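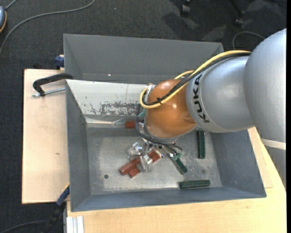

Vastham asked whether the big section has to go at the front every time, and yes, please set it up that way – it makes everything that follows so much easier! The taller-sided rear section is for whatever you have already sorted, and you want to be reaching past your loose items as little as possible.

4. Setting up the two-section sorting bin

Before you start, clear a level surface at a comfortable height. Two separate supports work well if they are the same height and the bin sits squarely across both. The Tavska 600 bin is happy on wood, worktop or the Julum stand.

4.1 Placing the bin

1. Lift the bin with both hands under the base. It is heavier than it looks, so ask for help if you are carrying it up stairs.
2. Lower it onto the supports with at least 60 mm of overlap at each end.
3. Press down gently on each corner in turn. If it rocks, move the supports and try again.
4. Wipe out both sections with a dry cloth.

CAUTION: Never slide a loaded bin along its supports. Empty it first, then move it.

4.2 Filling the front section

1. Tip your items in from low down, a few at a time. Blocks are brilliant for a first go – they land flat and are easy to pick up again.
2. Spread the heap out by hand until you can see patches of floor between the pieces.
3. Leave the rear section empty until you are ready to sort.

Note: Scratches and worn paint on the inner walls are normal once the bin has been in use. They do no harm, and a bin with a few marks on it is a bin that gets used! If a scratch has a raised edge, smooth it with fine paper and touch it up with Tapley grey (part 2907).

4.3 Sorting

1. Begin with whatever is lying on its own, then work in towards the heap.
2. Move each piece to the rear section as you go. Put it down gently – the tall walls make a dropped block surprisingly loud.
3. When the heap gets too tangled to pick from, stop and spread it out again. This takes seconds and is well worth it.
4. Carry on until the front section is clear.

CAUTION: Keep sleeves and hair clear of the bin rim while anything is moving above it.

4.4 Looking after the bin

Sweep out dust with a soft brush at the end of each session. After 2000 sessions, or sooner if the base has started to bow, fit a new floor panel as shown in section 7.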